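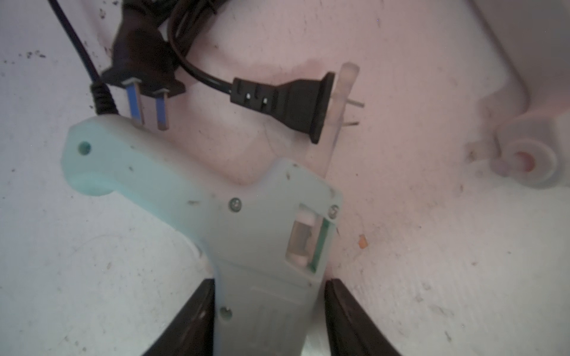
How Does a Workshop Buy a Robot?

Maybe you think that buying a robot is like buying a toy. You see it, you pay, you take it home. For a workshop it is a longer story, and it begins with a pencil and paper.

First comes the job

Before any money is spent, people must say what the robot will do. In the repair workshop at Gruvham, they wanted a robot to pick up small tools and pass them along. A glue gun is a good test. It has a fat body and a handle, so the two fingers of the robot must hold it from both sides. There are also plugs and cords on the table, and the robot should not pull them.

Then comes the list

A robot arm does not work alone. The people in Gruvham asked a shop named Potiron for the prices, and they got this list:

The arm: 2,996 dollars
The gripper, that means the hand with two fingers: 350 dollars
Spare finger tips: 13 dollars
A strong clamp for the table: 181 dollars

Take a paper and add the numbers. Did you get 3,540 dollars? Very good! This number is called the total.

What is a budget?

A budget is a plan for money. You write how much you have, and next to it you write what you need. If the total is bigger than your money, you can wait and save more, or you can choose a smaller robot.

Parts become old too. Finger tips rub against many things and get worn, like the soles of your shoes. A careful buyer keeps a little money for this. In Gruvham they look at the finger tips every June and write down which ones they must buy again.

Try it yourself

Choose one job at home that a robot could do for you. Draw the robot and its hand. Then write a list of all the parts, and ask an adult to help you guess the prices.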